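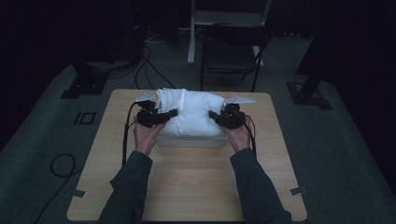 White cloth in a white basket, light wooden table.

Section 4: Switching Your Guinea Pigs to Arkwood Daily Pellets

Guinea pigs hold firm opinions about food and express them at volume. Plan on 30 days for the full change.

1. Weigh each animal before the first new meal and write the number down. Memory is generous with weights.
2. For the first week, mix one part Arkwood with three parts of the old feed.
3. Go to half and half in week two, then three parts Arkwood in week three.
4. Serve Arkwood alone from week four. Expect a speech.

Note: Hay stays unlimited throughout. Pellets are the side dish, whatever your guinea pig has told you.

CAUTION: If an animal stops eating or passes no droppings, call your vet right away. Do not wait for the next step.

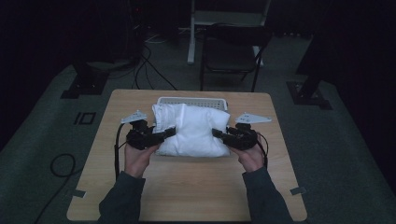

Estdale Small Animal Feeds

5. Weigh again every week, on the same scale and before breakfast. An adult that starts at 1,000 grams should stay close to it.
6. Throw out leftover pellets each evening and wash the dish. Topping up old feed only teaches them to dig for the good bits.
7. Close the bag tightly and keep it somewhere cool and dry. Vitamin C fades with time, so check the date on the seam before opening a new one.

Note: Arkwood is made for guinea pigs. Rabbits need a different pellet – see Section 5 – and will try to talk you out of it.

Section reviewed by Shobha Unnithan and Imke Albers, Nov 7, 2021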